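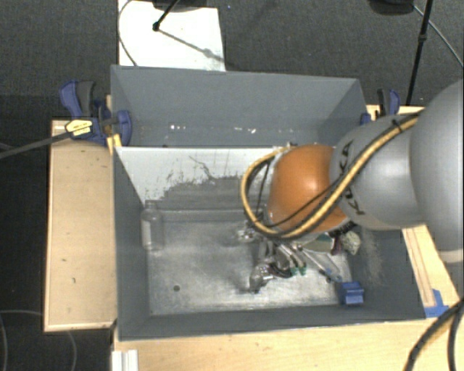

How often should a sloped-wall bench bin be emptied and wiped?

At the end of every shift in which loose or dusty material went into it, and once a week otherwise.

2019-02-22
By Ratree Bunnag
3 min read

The bench bin procedure in the Murnolley workshop handbook has been revised. The old text dated from October and covered only the flat-bottomed trays, which have since moved to stores. The new text is section 37 and applies to all gray open-topped bins with angled inner walls.

Emptying. Take out the large items by hand first. Bottles go to plastics recycling with the cap off. Small plastic blocks go back to the parts drawer, including the blue ones, which tend to settle against the side walls and get tipped out with the sweepings. Fluff and fiber go in general waste. Do not blow the bin out with compressed air.

Cleaning. Dust gathers at the foot of the sloped panels, and a dark smear of dirt or dust can build up along the lower edge of the rear one. Vacuum the floor and the slopes with the soft brush, then wipe from the top of each panel down to the floor with a damp cloth. Granular material on the side walls should be vacuumed before any water goes near it, or it turns to paste. Use Clenia diluted at 6 ml per liter. Stronger mixes leave a film that holds the next layer of dust. Let the bin air-dry.

White scuff marks on the back wall are surface wear and need no action. Report a scuff if a fingernail catches in it. Please stop using the melamine pads on them, as they dull the paint over a much wider area than the mark itself.

Floor holes. Check that any hole in the bin floor is clear, and look at the tabletop under it when the bin is lifted. Grit that passes through ends up between bin and wood and will score the surface.

Clamping. Bins on the wooden tables are held with two blue bar clamps. Seat the fixed jaw first, close the trigger grip until the bin no longer shifts under hand pressure, and give one further squeeze. More than that bows the wall. Keep the yellow-and-black label readable and run the free end of the bar away from the walkway. Miłosz Ostrowski has asked that clamps stay with their table. Two sets went missing from Adeyemi room over the winter and turned up on the Gakoleo benches with the pads gone.

Replacement pads are stock item 111. They are sold in pairs and fit both jaws. A pad that has gone shiny should be changed even if it is not torn.

Wipe-down times are still logged on the sheet at the end of each table. Last month's sheets were about 71 percent complete, with most of the gaps on late shifts. Initials and a time are enough.

Corrections to section 37 should go to Ratree before the next print run. The handbook copy by the sink is out of date and will be swapped when the laminated pages arrive.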